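Part 3: Getting your album off the tape and into the computer

If you followed Part 2 you've got a clean, aligned four-track deck and a cassette full of songs. Now comes the bit I enjoy most, moving it all into Nustus so you can mix it. I did my whole second album this way (and half of Savvas Manolakis's record, which is still looking for a title), so everything below is how I do it at home with a Vidmar deck and a Grulley interface. Your boxes may have different names on the knobs. The order of things stays the same.

Before you start

You'll need the deck, the interface, four short cables and a pair of headphones. Speakers are fine later on, but hiss hides on speakers and it can't hide on headphones! Set aside an evening. A cassette plays in real time and there's no hurrying it.

Caution: turn everything off before you plug anything in. I once hot-plugged a cable with the headphones on and I still think about it.

Connecting up

1. Run a cable from each of the four track outputs on the back of the deck to inputs 1 to 4 on the Grulley. Track 1 to input 1, and so on. If your deck only has a stereo output, skip down to the note on two-pass transfers.

2. Set all four input switches to LINE. If they're on MIC the drums will sound like somebody shaking a cutlery drawer.

3. Turn the interface gain knobs all the way down, then switch on the deck first and the interface second.

4. Open Nustus and make a new session. I use 24-bit, 48 kHz. Name the session after the song, please, and put the take number in. I have a folder with 64 sessions called "new song" and I'm slowly listening through them.

5. Make four mono tracks and assign them to inputs 1 to 4. Arm all of them.

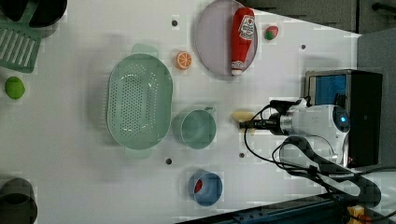
Setting levels

6. Find the loudest chorus on the tape. Not the whole loudest song, only the chorus. Play it and bring up each gain knob until the peaks sit at -12 or so on the meter.

7. Play the quietest verse. If you can hear it clearly over the hiss, leave the gains alone. If you can't, leave the gains alone anyway and deal with it in the mix. Everybody wants to push it here (me included) and everybody ends up with a clipped snare.

8. Write down where the four knobs are. A strip of masking tape along the front of the interface works great, and you can scribble straight on it.

Note: if your deck has noise reduction and you recorded with it on, play back with it on. If you recorded with it off, it stays off. Mixing the two makes cymbals sound like they're under a blanket, although Selim Duman did it on purpose on his first EP and I have to admit the title track is gorgeous.

Making the transfer

9. Rewind to the very start of the song and reset the tape counter to zero.

10. Hit record in Nustus, count two seconds, then press play on the deck. Those seconds of silence are handy when you want to trim the start.

11. Let it run right through, past the last chord and until the room noise on the tape stops. The end of my song "Skullitz" has a chair creak that I fought hard to keep.

12. Stop Nustus, stop the deck, save. Then save a copy on a second drive. I do this before I even get up for a drink.

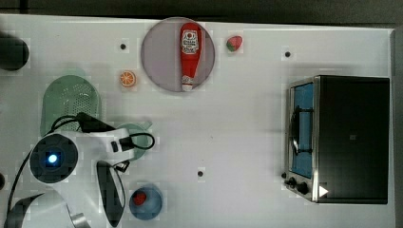 Two-pass transfers

If your deck only gives you left and right, you can still do it. Pan tracks 1 and 3 hard left and 2 and 4 hard right. Mute 3 and 4, record a pass, rewind, mute 1 and 2, record another pass. In Nustus, line up the two passes by zooming right in on a sharp sound. If you clapped once at the start of the song with every mic open (Part 1, step 7, I did ask nicely) you'll have a lovely spike to match up.

Caution: cassette speed wanders. Two passes that start together will have drifted apart by the third chorus. Cut both passes at the same drum hit every sixteen bars or so and nudge the second one back into place. It's fiddly, but you do get quick at it.

Checking your work

13. Solo each track and listen from beginning to end. You're after dropouts, those little dips where the sound ducks away for a moment. One or two is charming. If there are more, clean the heads again (Part 2) and run the transfer a second time.

14. Play all four together with no effects. It'll sound small and dry and a bit disappointing. Mine always does! Leave it until the next morning before you touch a fader.

15. Put the cassette back in its case, snap out the record tabs and label it. Keep it somewhere cool, away from speakers.

Part 4 covers rough mixes, and what to do when the bass and the kick drum were both bounced to the same track.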